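Ticket 613 · Sisholm kitchen help
2 replies · 7 shares

Hello lovely people! My little Bumwood single-serve coffee maker has started stopping halfway through a cup, with a sad sort of gurgle, and I do miss my full mug on a Thursday morning. I've rinsed the tank and tried another power point.
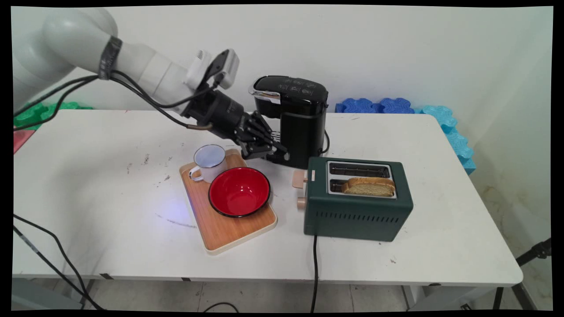
How often should the coffee maker be descaled?

Every 2 months if your tap water is hard, and a half cup usually means it's overdue. Run the descaler through, leave it to sit for 10 minutes, then flush with fresh water.

Thanks ever so much, will try it tonight!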